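Planning the Gripper Budget: What Small Plants Should Settle Before They Buy

May 30, 2026
By the Equipment Desk
9 min read

Most purchase requests for automation equipment arrive with the arm at the top of the page and everything else grouped under a single line marked "accessories." At the Skokine assembly works, that line covered end tools, spare pads, fasteners, cabling, work tables and staff time. When the plant reviewed its first year of spending, the accessories line had grown faster than any other part of the project, and the finance office asked that the next request be written differently.

The revised request, submitted for the budget year that opens in September, separates the capital purchase from the cost of keeping it in use. It also sets aside money for a stage that the first plan left out altogether, in which staff carry out the work by hand with a gripper tool of the same general form as the one to be mounted on the arm. The plant now regards this stage as part of the purchase and pays for it from the same account.

The reasoning is practical. A hand-held gripper costs a small fraction of an installed cell. It can be carried from bench to bench, and it shows early on which parts are easy to pick up and which are not. A recording made with the tool also gives the supplier something definite to quote against. Under the earlier plan, suppliers worked from drawings and a sample box of parts, and their quotations differed so widely that they could not be compared.

Skokine allotted 200 hours of bench time to this stage, divided among three departments. The hours were charged at ordinary labor rates and were approved before any tool was ordered. Managers at the plant advise others to do the same, as hours that are borrowed informally from production tend to be withdrawn when orders are heavy.

Wear parts deserve their own line

Finger pads are the least expensive item in the plan and the one most often forgotten. They meet the part, the fixture and the table many times in a shift, and their condition affects the grip. The plant's first order included one pair per tool. The current order includes a opening stock, a reorder level and a named storage location, in the same manner as cutting inserts or drive belts.

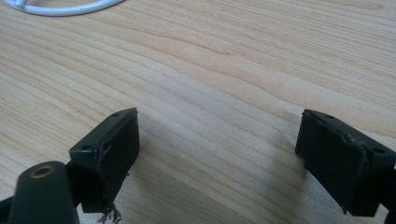

Finger pads on a hand-held gripper at the bench. The left pad shows scuffing, and frayed fibers hang from its lower edge.

Inspection need not be elaborate. The Skokine procedure asks the operator to look at both pads at the start of each session, to note any scuffing, loose material or lifted edges, and to replace the pads as a pair. The replaced pads are bagged and dated. After several months, the bags give the purchasing office a fair idea of how long a pair lasts in each department, and the annual quantity can be set from that record.

Buyers should also ask how the pads are attached. A pad held by common screws can be changed at the bench with a hand driver. A bonded pad may have to go back to the supplier, and the tool will be out of service in the meantime. Where the second arrangement is offered at a lower price, the cost of a spare tool should be added before the two quotations are compared.

Comparing two quotations

The plant invited offers from two suppliers, Jurura and Bratu, for an equivalent set of equipment. Jurura quoted the lower price for the arm and charged separately for pads, mounting plates and setup visits. Bratu quoted a higher figure that included the first year of wear parts and two visits. On the face of the documents, Jurura was less expensive by a clear margin. Once the purchasing office had added pads, visits and freight over the planned service period, the difference narrowed to $2,212 and no longer decided the matter.

The choice was then made on delivery of spares. Bratu undertook to ship replacement pads within 10 working days and accepted a clause to that effect. The plant considers a written delivery term for small parts to be worth more than a modest discount on the arm, and it has since added such a clause to its standard form.

The second site, at Vorninov, reached a different decision. Its parts are lighter and its volumes lower, and its request covers hand-held tools and bench work only. The purchase of an arm there has been deferred until the bench records have been reviewed. The finance office has supported the deferral and has allowed the unspent capital to be carried forward.

Tables, lighting and floor space

Requests of this kind seldom mention furniture. A work surface should be level, firm and of a finish that does not throw glare back at a camera, and it should be available for the whole of the bench stage. Skokine had planned to use existing tables and found that nearly all of them were committed to other work. Two were bought from the contingency fund. The present plan lists tables, lamps and power outlets in an appendix of 11 items, each with a price and a responsible department.

Floor space should be handled in the same way. The area used for bench work may not be the area in which an arm will later stand, and guarding, access and electrical supply for the second location must be priced on their own. An early visit from the site safety officer is inexpensive and may prevent a change of layout after the order has been placed.

Timing the request

Plants whose budget year begins in September will need firm quotations by midsummer. Working back from that point, the bench stage should be complete before suppliers are approached, and the hours for it must come from the current year's allocation. Where no such allocation exists, a department may apply for a transfer from training funds, as Vorninov did, provided that the operators' time is recorded.

The Skokine request will be reviewed again at the half year, when the first full record of pad replacement is due from each department. Quantities for the following year will be set at that review, and any balance on the wear parts line will be returned to the general equipment account.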